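Carpet is a floor covering made of yarn fixed to a flat backing. The yarn that stands up on top is called the pile. The flat layer underneath is called the backing.

## How the pile is made

Most carpet is tufted. A tufting machine holds a long row of needles, up to 2000 of them. Each needle carries one strand of yarn. The needles push the yarn down through the backing cloth, and small hooks hold it there while the needles pull back out. Each stitch leaves a loop.

If the loops stay whole, the carpet is called loop pile. If a blade slices the top of each loop, the carpet is called cut pile. Cut pile feels softer. Loop pile is harder to crush, so it is often used in schools and offices.

## How the yarn stays in

A tuft can be pulled out by hand at this stage. The back of the carpet is coated with latex, a kind of rubbery glue, and a second cloth is pressed onto it. The carpet then passes through an oven. At the Warkden mill the oven is 35 meters long.

## How stripes are made

Stripes are simple to tuft. Each needle keeps its own yarn from start to finish. If one group of needles has dark yarn and the next group has light yarn, the colors come out as lines along the length of the roll.

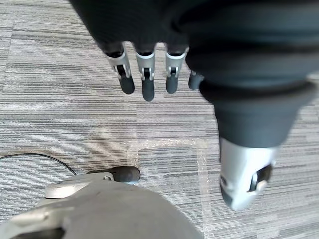
*Gray striped carpet.*

Squares and flowers are harder, as the color has to change partway down the roll. Some machines do this by sliding the needles sideways between stitches. Others print the color onto plain carpet with dye.

**Word list**

- **Backing:** the flat layer under the pile
- **Latex:** a rubbery glue
- **Pile:** the yarn that stands up on top
- **Tuft:** one loop or cut piece of yarn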